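Vencombe Library Puts Its Book Return on a Belt, and the Town Has Opinions

August 7, 2023

VENCOMBE. The public library here will close for four days this month so that a hole can be cut in its north wall, and if you have ever wanted to see a small town argue about a hole, there is still time to get a seat.

The hole is for returns. For as long as most people in Vencombe can remember, a borrowed book has gone home by way of a steel drawer beside the front steps, which opens with a shriek and drops whatever it is given about three feet onto the whatever came before. Hardcovers land on paperbacks. Atlases land on everyone. In February the drawer froze shut for most of a week, and patrons left their books on the steps in grocery bags, where the snow got at them. The library wrote off 50 items, among them the only copy of a history of the Patedthorpe canal that anybody had ever been known to finish.

That was enough for Dalal Khasawneh, who has run the library long enough to have replaced the drawer's hinges twice and its lock once. She asked the town council for a sheltered return slot on the north side, under the overhang, with a short belt behind it to carry books into the sorting room at a civilized speed. The council, which had been expecting a request for new carpet, was caught off guard and approved it.

"They asked me what would happen to the drawer," Khasawneh said. "I said I would like to be present."

Then the letters started. The Vencombe paper has printed more than it usually gets in a year, and the editor has begun running them under a standing headline, "The Drawer." Most of the writers are against the change. A good number of them, by their own account, have not returned a book in some time.

The objections fall into several camps, some of them camped on top of each other. There are the people who think the money should go to longer hours. There are the people who think the money should go to the road out to Patedthorpe, who think that about all money. There is a retired music teacher who holds that the shriek of the drawer is an F sharp and part of the character of Main Street. One writer asked why a book needs to ride anywhere when it has no legs to rest, and signed himself "Walks Everywhere."

A public meeting in the reading room drew a crowd that filled the chairs and then the children's chairs, which put several adult taxpayers at a disadvantage when they stood up to speak. It ran well past closing. The drawer was defended as sturdy, as historic, and, by a man who had once caught his sleeve in it, as a good lesson in paying attention.
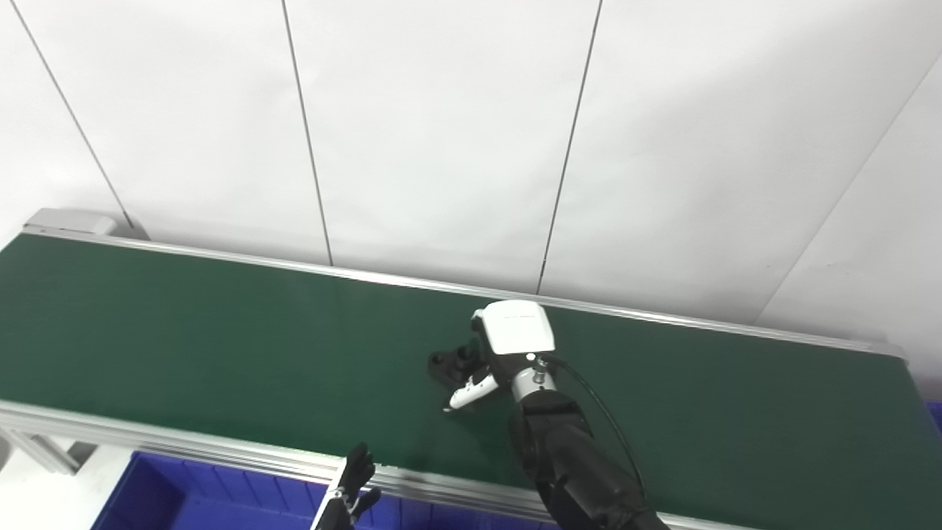 Khasawneh had come to the meeting with one slide about overdue fines and one about backs. The sorting staff lift every returned book out of the bin under the drawer, bending to the bottom for the last of them, and on the morning after a holiday the bin is full to the lip. A belt brings the books up to table height. The kind she has in mind is as plain as they come, a dark green surface running between two silver aluminum rails, and anyone who came hoping to be outraged by luxury had to work at it. One man did his best. He asked whether it came in a color that went with the building, and was told that the building is beige and that he was welcome to look for a beige one.

The question of noise took up most of an hour. Residents of the apartments across the north alley were worried about a motor running through the night. The plan calls for the belt to start when something is pushed through the slot and stop a short while afterward, so the night's total will depend on how many people in Vencombe return books at two in the morning. Khasawneh said she had her suspicions about who they were but that library records are confidential.

Also confidential, apparently, is the whereabouts of 488 items that the library lists as long overdue. Several speakers suggested that these be recovered before anything was built to receive them. It was pointed out that a return slot is how one would recover them. This was taken under advisement. A woman near the back then got up, left the room, and came back from her car with a cookbook, which she set on the front desk without a word. She got the only applause of the evening.

There was a petition, too. It asked the council to "retain the existing drawer in full working order," a condition the drawer has not met lately, and it carried 686 signatures when it was handed in. The clerk has since been going through them. A fair number belong to people who live in Patedthorpe, which has its own library and its own drawer, and which has long taken an interest in how Vencombe spends its money. A few appear to be the same person in different pens. The council has accepted the petition with thanks and put it with the one about the geese.

The proposal that finally got the matter through came from Smadi, the hardware store on the corner, which has sold the library every hinge it ever put on the thing. The store offered to take the drawer out in one piece, oil it, and mount it inside the front lobby, where it could be opened and closed by anybody who felt the need. Children under six are expected to be the main users, along with the retired music teacher. The council liked this so much that it voted the same night, with one member opposed on the grounds that he lives upstairs from the hardware store and knows what happens when people there say they will oil something.

The wall work has gone to Junov, the contractor that rebuilt the fire station steps and that most people in town will tell you did a decent job, apart from the third step. The firm says four days is plenty for the cutting, the frame, and the patching, provided the wall has in it what the drawings say it has. The drawings date from the last renovation and show a staircase that does not exist, so there is some interest in how that will go.

While the library is closed, no fines will be charged and nothing will come due. Patrons are asked to hang on to their books and not to leave them on the steps, in the planters, or with the barber, who has agreed to this sort of thing in the past and would like it known that he is finished. Books on hold will be kept an extra week. The Patedthorpe library has offered to accept Vencombe returns in the meantime and send them over by van, an offer that was described at the meeting as generous by some and as a trick by others.

Story hour will be held in the park pavilion if the weather is good and in the fire station if it isn't. The tax forms, the seed exchange, and the town's one working public photocopier will not be available anywhere. People who need to make copies have been told to make them early, and the line for the machine last week went past biography and well into travel.

The letters, meanwhile, have moved on. The latest batch concerns the sign that will go over the new slot. The library's draft reads "Returns." One reader feels this is curt. Another would like it to say "Book Returns," to discourage the people who used to leave casserole dishes in the drawer, and a third has written in to ask whether anyone turned in a blue casserole dish, with lid, sometime around Easter.

Khasawneh says the dish is behind the front desk and can be picked up during regular hours. The lid has been overdue since spring.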